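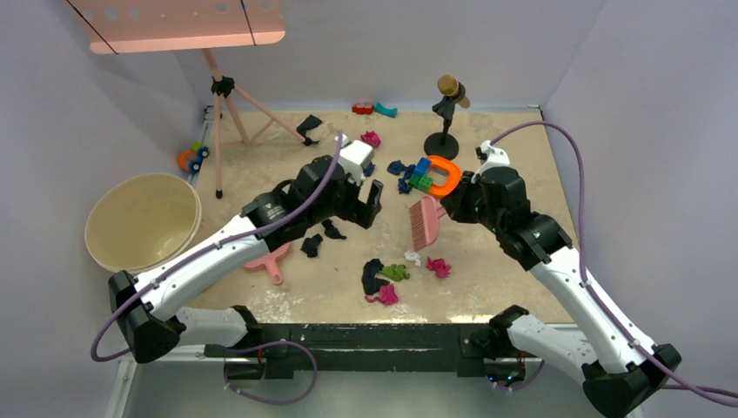
Threads > Household > Moving house, a grievance

1/ I have moved house. I don't recommend it. People say it's up there with divorce for stress, but at least in a divorce somebody else takes half the stuff.

2/ The new place is 14 miles from the old place. You'd think a short move would be an easy move. A short move means you tell yourself you can "do a few car loads", and then you do car loads until you've worn a groove in the ring road.

3/ Let's begin with the removal firm, Stevens, who quoted me over the phone in February and asked how many books I had. I said "a normal amount". There was a long breath at the other end. He'd heard that one before.

4/ The quote went up when they saw the books.

5/ Then it went up again when they saw the stairs, which had been there during the first visit as well.

6/ Packing. I bought 30 boxes. I was smug about the boxes. I labelled the first few properly, in capitals, with a room and a list of contents. By the end I was writing THINGS. There's one in the hall that says MORE THINGS and one that just says NO.

7/ I've opened NO. It had the kettle in it.

8/ A word on the drawer. You know which drawer. Mine went into a box exactly as it was, tipped in like gravel. Dead batteries, a foreign coin, keys to three locks I have never owned, a takeaway menu for somewhere that is now a dentist. I have paid professionals to drive this across the county.

9/ It now has its own drawer in the new kitchen. Second one down. It went in before the cutlery did.

10/ The broadband. I'm with Tutedix, and Tutedix have a service where they "move with you", meaning they keep taking the money while you stand in the garden holding your phone over your head. I rang them on day one. I was told my new address did not exist.

11/ I was standing in it at the time. I described it to them. I said there was a front door, and a bit of carpet, and a man being asked to prove he had a house. They said they'd raise a ticket.

12/ The ticket has been closed because they couldn't contact me. They tried to contact me by broadband.

13/ Meanwhile the sofa. The sofa is a Sudano, it was the first grown-up thing I ever bought, and it came with a leaflet that said it was "designed around the way you live". It was not designed around the turn at the top of my hall. 80 centimetres, that doorway. I know because I have measured it every day, in case it's changed its mind.

14/ We tried it upright. We tried it on its back. We tried it with the feet off, and then spent the best part of an evening looking for the feet. One of the Stevens lads suggested the window, then looked at the window, then went to sit in the van.

15/ So the sofa lives in the dining room. The dining table lives in the sitting room. If you come for dinner we'll eat in front of the telly like kings and then go through and lounge under the serving hatch.

16/ Yes, there's a serving hatch. It's the only thing in the house everybody likes. My other half passed me a biscuit through it on the first night and I've been quite emotional about it ever since.

17/ Things the previous owners left: a shower curtain, half a tin of paint marked "landing (old)", a garden chair with no seat, and a light switch by the back door that does nothing at all. I have pressed it several hundred times. Somewhere a neighbour's garage is going up and down.

18/ Things the previous owners took: every light bulb. Every single one. Also the loo roll holder, leaving two holes and some dust, like a tiny robbery.

19/ The boiler is a Cluna. I'd never heard of Cluna, and neither had the first plumber, who stood in front of it with his hands on his hips making a noise like a tyre. The second plumber had heard of them. He asked if I was sitting down. I told him about the sofa.

20/ He says it's a perfectly good boiler, it just needs a part. The part is in a warehouse. The warehouse is in another country. A new boiler, fitted, would be over £3000, and he said this in the gentle voice vets use.

21/ Currently there is hot water in the kitchen and none in the bathroom. I have washed my hair in a sink full of forks. It's surprising how quickly you stop minding.

22/ Post. I set up the redirection in good time, like an adult. Everything is being redirected beautifully apart from anything I need. I've had a catalogue for garden sheds, a birthday card for the people before the people before us, and a letter from the council welcoming me to the area I've just left.

23/ Neighbours, since you ask. Left-hand side brought round a lemon cake and bin day information, in that order, and I'd lay down my life for them. Right-hand side has waved twice and both times I had a lampshade on my arm and waved with that. I think that's who I am to them now.

24/ Bin day is complicated. There are four bins and a caddy. Green is garden, brown is also garden but a different sort of garden. I've started just looking out of the bedroom window at everyone else's and copying, and last time I'm fairly sure the whole street was copying me.

25/ Update on the broadband: an engineer came! He was lovely. He had the right house, the right day and the wrong ladder. He's coming back.

26/ Update on the sofa: somebody in the replies says you can get the arms taken off by a specialist and put back on inside. I've looked it up. It costs more than the sofa did. There is a photo on their website of a man grinning beside two loose arms and I can't stop thinking about him.

27/ Several of you have asked if we're happy here. We had chips on the back step last night with the door open and the useless switch within reach, and a blackbird was going absolutely mad on the shed. So, yes. Don't tell Stevens, they'll charge for it.

28/ Found the sofa feet. They were in MORE THINGS.

Last post in thread: July 20, 2026

Contact | Terms | © 2026 All posts belong to their authors | Back to top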